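# The Little Shelf by the Bed

Next to most beds there is a flat place to put things. It might be a small table with legs, a box with a drawer, or a shelf built into the wall. People call it a nightstand, a bedside table or a bedside shelf. It does the same job whatever you call it. It holds the things you want close to you when you are lying down.

## What goes on it?

Think about what you reach for at night. A glass of water. A book. Glasses, if you wear them. A clock. Long ago the most important thing on a bedside table was a candle, along with something safe to stand it in. There was no switch on the wall, so if you woke up in the dark you had to find the candle by feel and then light it. People kept it in the same spot every night.

We still do that with lamps. If you know where the lamp is, your hand can find it with your eyes shut.

## Tables with legs and shelves without

A bedside table with legs can be moved. You can pull it closer, turn it around, or carry it to another room when you move the bed. Dust and socks get under it, but you can lift it out of the way and sweep.

A built-in shelf can't be moved. It is fixed to the wall or to a panel behind it, and it stays where the builder put it. Built-in shelves are common in small bedrooms, in hotel rooms, on boats and in sleeping cars on trains. In those places every bit of floor counts.

When a shelf fits into a space with walls or panels on its sides, the space is called a **recess** (say it "REE-sess"). You may know the word recess from school, where it means a break. In a building it means a part that is set back, like a bite taken out of a wall.

Idun Haugen builds bedroom furniture in a workshop called Lendow. She says the first thing to decide is how high the shelf should be.

"It should be close to the top of the mattress," she says. "If it's much higher, you have to reach up for your water and you spill it. If it's much lower, you have to hang out of bed."

One bed she worked on this year had a recess 145 centimeters tall. The shelf went near the bottom of it and the lamp went above.

## Why does the light point down?

A ceiling light is made to light up a whole room. That is good when you are looking for a lost shoe. It is not so good when you are lying on your back, looking straight at it.

A bedside lamp has a smaller job. It lights the shelf, the wall and perhaps the page of a book. Many of them have a cover that stops the light from going up or sideways, so most of it comes out of the bottom. If two people share a room, one can read while the other sleeps.

The color matters too. Light bulbs come in different whites. Some look a little blue, like a cloudy day. Others look yellow or orange, like the end of the afternoon. The yellow kind is called warm white. It does not feel warm to touch the light - the word is only about the color. Most people choose warm white for bedrooms.

Light also changes the way other colors look. A brown panel under a warm lamp can look gold or amber in the bright part and almost black where the light doesn't reach. It is the same brown all the way across. You can test this at home with a flashlight and a cardboard box. Shine the light on one side of the box in a dark room and look at how many browns you can find.

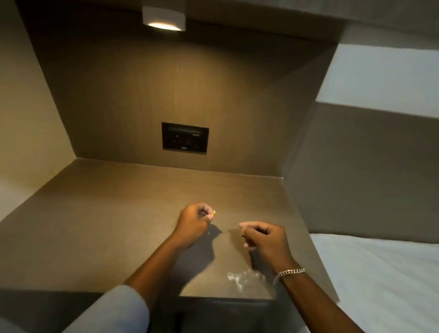
*A corner tabletop with a lamp over it and a socket plate low on the back panel. The amber patch is lamplight on the wood grain.*

## Looking at wood grain

The thin lines you see in wood are called **grain**. They come from the way a tree grows, adding a new layer under its bark. When the trunk is sawn into boards, the layers show up as lines. Depending on how the saw went through, they can be straight, wavy or shaped like a tall arch.

Some furniture is solid wood. Some has a very thin sheet of real wood glued on top, called **veneer**. Some has a printed pattern that copies the look of wood. It can be hard to tell them apart just by looking. Furniture makers check the edges, where a board shows what it is made of inside.

## Sockets by the bed

Old houses often have few sockets in the bedroom, and they may be behind the bed where you can't reach. In newer rooms you often find one just above the bedside shelf.

There are rules for using it:

- Keep drinks away from the socket.
- Never push anything into it except a plug.
- Don't cover a charger with a pillow or blanket. It needs air so it doesn't get too hot.
- If a socket is cracked or loose, tell an adult and don't use it.

## Words to know

**Recess** - a part of a wall or a piece of furniture that is set back.

**Panel** - a flat board that covers a wall or makes up the side of something.

**Grain** - the lines in wood.

**Veneer** - a very thin sheet of wood glued onto another material.

**Warm white** - a light color with some yellow in it.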